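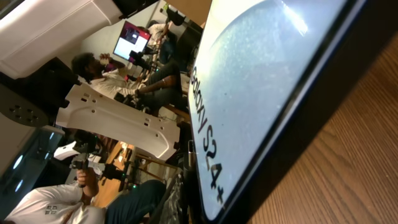 Office Skills, Unit 4: Moving your contacts without making a mess of them

Right, these are the notes I promised, typed up from what I said in class plus the bits I forgot to say. If you missed the session, read the whole thing before you touch anything. If you were there, skip down to the part on duplicates, as that's where most of you got stuck.

What we're doing

We're taking an address book out of one program and putting it into another. For the exercise the old program is the Wonotside mail client and the new one is Emerov, but the method is much the same wherever you end up working. You export to a file, you look at the file, you tidy it, you import it. People love to leave out the two middle steps, and I've done it myself, and I spent a whole afternoon in July putting it right.

The practice file is called grestholm_contacts and it's in the shared folder. Grestholm is our pretend customer for the whole unit, so you'll be seeing a lot of them. The file has 1,596 rows in it. Don't panic, you won't be reading them all.

CSV or vCard?

You'll be offered both. A CSV is just a table saved as plain text, with one person on each line and commas between the bits. A vCard (the file ends in .vcf) is more like a stack of business cards, and each card carries its own labels: this is the surname, this is the work number, and so on.

I'd use vCard if you're moving a handful of people and don't need to change anything. It copes better with photos and with people who have several phone numbers. For a big list that needs cleaning, go for CSV every time, as you can open it in a spreadsheet and sort it. We're using CSV.

Exporting

1. Open Contacts in Wonotside and click the folder you want. It only exports the folder you've selected, which catches somebody out every year.
2. Choose File, then Export, then Comma separated.
3. Under Encoding pick UTF-8. Please don't leave it on the default!
4. Save it somewhere you'll find again, then make a copy straight away. Work on the copy.

About that encoding business. My colleague Liam Ó Gríofa has two accents in his surname and one of them lands on the Ó, and with the wrong setting he comes out as a string of rubbish with a copyright sign in it. He's very patient about this, but your customers may not be. After you've exported, search for him in the file. If his name looks right, the rest almost certainly will too.

Looking at the file

Open your spreadsheet first and bring the CSV in through the Data menu. If you double-click the file, the spreadsheet makes its own guesses, and it guesses that phone numbers are sums. Off goes the zero at the front. Set every phone column to Text on the import screen, and do the same for postcodes and account numbers while you're in there.

Now sort by surname and have a scroll. You're looking for blank rows, people with their whole name crammed into the first name box, and companies filed as people. Arabzadeh is in there as a surname, a company and once as a town. Only the company is right.

Duplicates

There are 291 duplicates hidden in the practice file, and 112 of those won't be caught by the Remove Duplicates button. The button wants an exact match, so a stray space or a capital letter in an email address is enough to fool it. Before you press it:

Add a column that puts the email address in lower case and trims the spaces (the formula is =LOWER(TRIM(C2)), then fill down).
Run Remove Duplicates on that new column only.
Sort by phone number and check the ones with no email by eye.

Forough Pakzad asked in class what to do when two entries have different phone numbers for the same person. Good question, and I gave a woolly answer, so let me try again. Keep both numbers, put the second one in Other Phone, and write "check" in the Notes column. You don't know which is current and guessing is worse than asking.

Importing

In Emerov, make a new empty folder called Test and import ten rows into it. Just ten! You'll get a screen matching your columns to its fields. It usually gets names and emails right and makes a hash of addresses, so drag those across by hand. Open a couple of the new contacts and look at them properly. When you're happy, delete the Test folder and do the full import with the same matching.

If it stops halfway, don't run it again on top. Empty the folder first, or you'll be back up at the duplicates section. One group got stuck at 1,238 because of a line break inside somebody's address. Find it, take it out, start again.

For next time

Hand in your cleaned CSV and half a page on what you changed. Keep the original export too, as we'll need it when we do mailing lists.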